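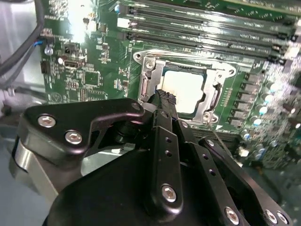 Processor seated in the socket, with the retention frame, the lever on the right and the memory slots beyond it.

Lillside Technical Program
Computer Hardware Service, Unit 4
Disassembly of a Desktop Tower, Part B: Memory and Processor
Revised 9/1/22

4.1 Scope

Part A covered the outer panels, the drives and the power supply. Part B covers the memory, the expansion card and the processor. Part C, in the next unit, covers removal of the board itself and is not needed for the practical in Holloway Lab. Read sections 4.2 through 4.6 before the session. The worksheet is on the last page of the unit packet and is handed in at the end of the session.

The machines used in this unit have land grid array (LGA) sockets. In an LGA socket the contact pins are in the socket and the processor has flat pads on its underside. Older machines with pins on the processor are treated in Unit 7, and the removal procedure is different.

4.2 Terms

Substrate. The thin board on which the processor is built. It extends slightly past the metal lid on all sides.

Heat spreader. The flat metal lid bonded to the substrate. The heatsink is clamped against it with a layer of thermal paste between the two.

Load plate. The hinged metal part that presses the processor down onto the socket contacts. Together with the fixed parts around it, it is often called the retention frame. The two terms are used loosely in service manuals, so check the drawing in the manual before ordering a replacement.

Load lever. The bent rod beside the load plate. It supplies the closing force and is hooked under a tab when the socket is shut. Some sockets have two.

Voltage regulator. The chokes, capacitors and transistors that supply the processor core voltage. On most boards they stand close to the socket. The chokes are the square blocks with flat tops, and the capacitors are the small cylinders.

DIMM slot. The long connector that takes one memory module. It has a key (a small ridge) off center, which matches a notch in the module.

4.3 Preparation

Shut the machine down, switch off the supply at the rear, pull the power cord and hold the front button for 8 seconds. Lay the tower on its side with the open side facing up. Put on the wrist strap and clip it to bare metal on the case.

Each bench has one Sullska tool roll, part 1396, containing two Phillips drivers, a set of hex drivers, a plastic spudger and a parts tray. Cleaning material is Zosell paste remover and lint-free wipes. Sign both out on the bench sheet. Processor covers (the black plastic caps that protect the socket contacts) are in drawer 476 and are sorted by socket type.

Before anything is unplugged, record the following on the worksheet:

1. The silkscreen label beside each memory slot, and whether the slot is populated.
2. The position of the triangle on the processor and the matching mark at the socket.
3. The slot in which the expansion card is fitted.
4. The route of every cable that crosses the board.

Students who skip step 4 lose the most time at reassembly. A sketch is sufficient; it does not have to be to scale.

4.4 Memory
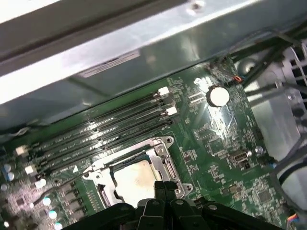
Memory is removed before the processor in this unit, as the modules stand high and the hand has to pass over them to reach the socket. Push the latches outward until the module lifts, then draw it straight up, holding it by the short edges. Latch design varies between boards. Some slots open at one end only and have a fixed guide at the other, but the slots here have white latches at their ends, and both have to be open before a module will come out. The same latches make a quick check at reassembly — a module that is fully down will have pulled both of them upright against its ends.

Do not rock the module along its length. A small amount of side movement is tolerable; lengthwise force works against the key and can split the slot body. Put modules in antistatic sleeves and write the slot label on the sleeve.

Where fewer modules than slots are fitted, the choice of slots matters. Boards with two memory channels expect the first pair in matching positions on separate channels. The order is printed on the board, in the manual or on a label inside the case. Slot color is a common guide, but on boards where all slots are the same color the silkscreen is the only reference on the board itself.

Service note. A machine that does not start after memory work should be rechecked in this order: latches, key alignment, slot order, module. Replace a module only after it has failed in a second slot.

4.5 Expansion card

Remove the bracket fastener at the rear of the case. This may be a screw or a plastic clip. Disconnect any supplementary power lead at the card. Release the retainer at the inner end of the slot with the spudger and keep it released while lifting. Hold the card at the bracket and at the far edge, and lift both ends together.

Cards with a shroud should not be lifted by the shroud. On many models it is held to the heatsink by a few short screws in plastic, and these pull out.

With a long card, drive cables often lie against the far end or pass under it. Move them aside before lifting. Where a cable has to be unplugged to clear the card, mark both the connector and the header. Data connectors with a metal spring have to be pressed at the spring side before they will release.

A card that covers most of the width of the board also covers headers and, on some layouts, the clock battery. Inspect the uncovered area for dust and lint once the card is out, and note any capacitor whose top is domed.

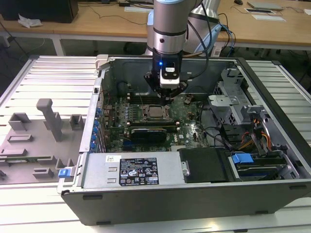

4.6 Processor

The heatsink is removed first. Loosen its fasteners in a cross pattern, a turn or two at a time. If the heatsink does not come free, twist it slightly in both directions. Do not pull upward against the paste. Unplug the fan lead at the header before the heatsink is moved away from the board.

Clean the heat spreader while the processor is still held in the closed socket. In this position no fluid can reach the pads on the underside, provided that the wipe is damp and is not dripping. Work from the edges toward the center. Old paste tends to collect where the spreader meets the substrate. Leave that bead for last and take it off with the plastic spudger, never with a metal blade.

Opening the socket:

1. Press the load lever down and outward until it clears its tab.
2. Let the lever rise under control. It is under tension at the start of its travel.
3. Swing the load plate open to its stop.
4. Check the processor for movement before touching it. It should be loose in the socket.

Lifting the processor:

1. Grip the substrate on two opposite edges. Most sockets have cutouts for the fingers.
2. Lift straight up until the substrate is clear of the socket wall.
3. Turn the processor over only when it is away from the board.
4. Place it in the tray with the pads up, or in a clamshell if one is available.
5. Fit the socket cover at once.

The second step accounts for most damage in this unit. If one edge rises ahead of the other, the low edge slides across the contacts and bends them. Stop, set the processor down again and take a new grip. A bent contact is visible as a break in the regular pattern when the socket is viewed from the side under a lamp. Report it on the worksheet and leave it as it is.

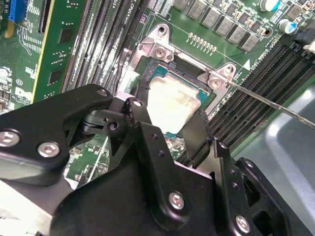 Processor gripped at its edges within the retention frame; paste residue is still on the heat spreader.

4.7 Refitting

Match the triangle on the processor to the mark at the socket, and the notches in the substrate to the ridges in the socket wall. Lower the processor straight down. No force is needed at this stage. Close the load plate, then the lever. The lever will be stiff over the last part of its travel, which is normal for an LGA socket.

Apply new paste to a dry spreader. A single bead at the center is enough for the processors used here. Lower the heatsink vertically and do not lift it again after contact. If it has to be lifted, clean both faces and start over. Tighten the fasteners in a cross pattern and reconnect the fan lead.

4.8 Worksheet questions

1. Why is the spreader cleaned with the socket closed?
2. A module is seated but one latch will not close. Give two possible causes.
3. Which parts near the socket belong to the voltage regulator, and how are they told apart by shape?
4. A heatsink is lifted once after contact and lowered again without cleaning. Describe the effect on the paste layer.
5. An otherwise identical machine has a socket with two levers. State where you would look for the correct opening order.

Sections 4.2 and 4.6 are examined in the written test. The practical is graded on the worksheet, the condition of the socket contacts and the cable routing after reassembly. Return the tool roll with all drivers in place, and return unused socket covers to the drawer by type.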